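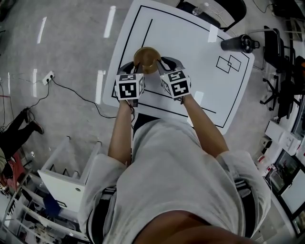
At the white table in the long room, Turnelar House.

Turnelar House, Norbridge
Winter walk-round: safety checklist with comments
Ground floor, stairs, upper landing, yard
Date of check: November 16, 2022
Next check: January

How to read this sheet
OK = fine, leave it alone
FIX = needs doing, see comment
WATCH = fine today, look again in January
Comments are for whoever picks up the next sheet, so please read them before you set off with the torch. Last winter's sheet had ticks all the way down and hardly a word written on it, which made it very hard to tell what had been looked at and what had been walked past. This one has plenty of words!

1. FRONT ENTRANCE

1.1 Front step level and firm underfoot: OK
Comment: What a difference the new edging strip makes. You can see the step from the pavement even in poor light, and it has a good rough surface under a wet shoe.

1.2 Handrail fixed at both ends: OK
Comment: Pulled hard in both directions. No movement at all.

1.3 Door closes by itself and latches: FIX
Comment: Closes beautifully until the last inch, then stops and sits on the latch. Give it a push and it's fine, but people with bags don't give it a push. The closer wants turning up a touch. Do this before the cold weather, as the lobby heater has been working very hard to warm the street.

1.4 Mat flat, no curled corners: OK
Comment: Old mat has gone to the tip at last. The new one sits in the well properly and doesn't creep.

1.5 Outside light comes on at dusk: WATCH
Comment: It came on, but late. The sensor looked grubby and I gave it a wipe with a damp cloth. If it is still late in January it needs replacing.

2. FIRE AND WAYS OUT

2.1 All ways out clear from inside: OK
Comment: Really pleased with this. Last time there were stacked chairs behind the side door and a folding screen across the back one. Both clear, and the yellow floor lines seem to be doing their job. Well done to every group that uses the building.

2.2 Exit doors open with one push, no key: OK
Comment: Side door is stiff but opens. A little dry lubricant on the bar would make it lovely.

2.3 Fire doors close fully from any position: FIX
Comment: Test from wide open, from halfway and from just ajar. The kitchen door passes the first two and fails the third. The Julteck fitter adjusted the landing door on the last visit and it now closes with a very satisfying clunk, so please ask for the same on the kitchen one. No wedges found anywhere, hooray.

2.4 Extinguishers on brackets, pins in, gauges in the green: OK
Comment: The one by the kitchen had a tea towel hanging off it. Removed. There is a hook for tea towels, and it's a nice one.

2.5 Alarm sounds in every room with doors shut: OK
Comment: Tested from the call point by the stairs. Clearly heard in the store and in both toilets. The loudest place in the building is right under the landing sounder, so wear ear plugs if that's your spot during the test.

2.6 Emergency lights stay on when mains lighting is off: WATCH
Comment: All lit. The one over the side door was noticeably dimmer than its neighbours by the end of the test. Battery probably near the end of its life.

2.7 Fire plan on wall matches the building: FIX
Comment: The plan in the lobby still shows the old partition. A correct version is already in the office folder and only needs printing and putting in the holder.

3. LONG ROOM

3.1 Floor sound, dry, nothing to trip on: OK
Comment: The board by the radiator that used to dip has been screwed down. I walked over it several times just for the pleasure of it.

3.2 Tables stand level and don't rock: OK
Comment: Lean on each corner in turn. If one rocks, look at the feet first, as most of them screw in and out and you can cure a wobble in seconds without any tools.

3.3 Table edges and corners free of splits and sharp bits: OK
Comment: Run the back of your hand along each edge. It finds rough patches faster than your fingertips do.

3.4 Anything laid over a table sits flat and clear of the walkway: OK
Comment: Large sheets and cloths are welcome on the tables. Just keep them from trailing where somebody could catch a foot.

3.5 Folding table locks engaged: WATCH
Comment: All hold. One of the catches is slow to spring back and needs a nudge with the thumb. I've put a strip of green tape on the underside of that table so you can find it.

3.6 Chairs stacked no higher than 6: FIX
Comment: The stacks at the far end were taller than that and leaned towards the window. I took them down. A sign at eye level would help, because the present one is behind the stack.

3.7 Radiators hot but not too hot to touch, guards fixed: OK
Comment: Guard screws all tight. The room was warm in no time, a treat compared with last winter.

3.8 Windows open and stay open on the stay: OK
Comment: The middle window has been freed! It had been painted shut for as long as I've been doing these sheets. Fresh air straight through the room now, and it closes snugly too.

3.9 Lighting even across the worktops: OK
Comment: Stand at each table and look for your own shadow falling on what your hands are doing. Very little shadow anywhere. The new tubes are superb.

4. KITCHEN

4.1 Worktops clear and clean: OK

4.2 Kettle, urn and toaster leads undamaged: FIX
Comment: Urn lead has a nick in the outer cover near the plug. Urn taken out of use and labelled. Please don't be tempted! The kettles will cope for a week or two.

4.3 Appliance test labels in date: OK
Comment: Ndlovu did the round of plugs and leads and left a full list in the folder, item by item, with the location written next to each one. It made this section a joy to check. Label 106 is the small fridge and label 214 is the floor polisher in the store, in case you go hunting for them as I did. The numbers don't run in order round the building.

4.4 Hot tap marked, water not scalding: WATCH
Comment: Marked clearly. On the warm side of comfortable. Let it run for a full minute before judging, as it starts cool and climbs.

4.5 Fridge seal clean and closing: OK
Comment: Seal wiped along the fold where crumbs collect. An unlabelled tub of something was thrown away unopened.

4.6 First aid box full and in date: FIX
Comment: Burns dressings have run out and the plasters are down to the odd sizes. Everything else is in date. The checklist inside the lid is excellent, so do use it and initial it.

4.7 Knives in the block or drawer: OK

5. STAIRS AND LANDING

5.1 Nosings tight on every tread: FIX
Comment: The nosing on the third tread from the top lifts slightly at the wall side. Hardly anything, but a heel would find it. I've screwed it down for now with what I had on me and it wants a proper countersunk screw to match the others.

5.2 Handrail continuous and smooth: OK
Comment: Slide your hand all the way from bottom to top without lifting it. No splinters.

5.3 Light switch works at top and bottom: OK
Comment: Both work, in every combination. This was the repair I was most looking forward to seeing and it's perfect.

5.4 Nothing stored on or under the stairs: WATCH
Comment: Clear apart from one folded pushchair. It's a tempting corner. A small rack in the lobby might solve it for good, and there's a wall free beside the noticeboard.

6. STORE AND CLEANING CUPBOARD

6.1 Heavy things low, light things high: OK
Comment: Somebody has rearranged the whole store and I could have cheered. Boxes labelled on the end that faces you, spare bulbs in a tray, tins along the bottom.

6.2 Shelving fixed to the wall: OK

6.3 Step ladder feet, hinges and treads sound: OK
Comment: Open it fully, stand on the lowest tread and shift your weight. Solid. The rubber feet are worn but have plenty left.

6.4 Cleaning products in original bottles, cupboard locked: FIX
Comment: Locked, yes. One spray bottle has no label and smells of lemon, and I'm not prepared to guess further than that. Put to one side for disposal. Write on your bottles, please.

6.5 Mop heads hung up to dry: OK

7. YARD

7.1 Surface free of leaves and moss: FIX
Comment: Leaves swept, but the moss along the north wall is coming back and is very slippery. It needs a stiff brush and a dry morning.

7.2 Grit bin full, scoop inside: OK
Comment: Full to the brim, about 3 bags' worth, and the scoop is on a string so it can't wander off.

7.3 Gate opens outward and bolt slides: OK
Comment: A bit of grease on the bolt and it moves with one finger.

7.4 Drains running: OK
Comment: Poured a bucket down each. Went away briskly with a good gurgle.

7.5 Bins away from the wall, lids shut: WATCH
Comment: In the right place today, but the marks on the ground suggest they drift towards the back door after collection.

TO DO BEFORE JANUARY
Front door closer: turn up
Kitchen fire door: book Julteck
Lobby fire plan: print and swap
Chair stack sign: move to the side wall
Urn lead: Ndlovu to replace and retest
First aid box: burns dressings, medium plasters
Stair nosing: proper screw
Unlabelled spray: dispose
Yard moss: brush off

COMMENTS ON THE SHEET ITSELF
Section 3 is longer than it was, as the long room gets by far the most use and the old sheet gave it a single line. Section 6 could do with a row for the vacuum cleaner. If you start at the yard and work inwards you get the outside jobs done in daylight, and you finish in the kitchen next to the kettle.

Signed sheet goes in the blue folder, office, top shelf.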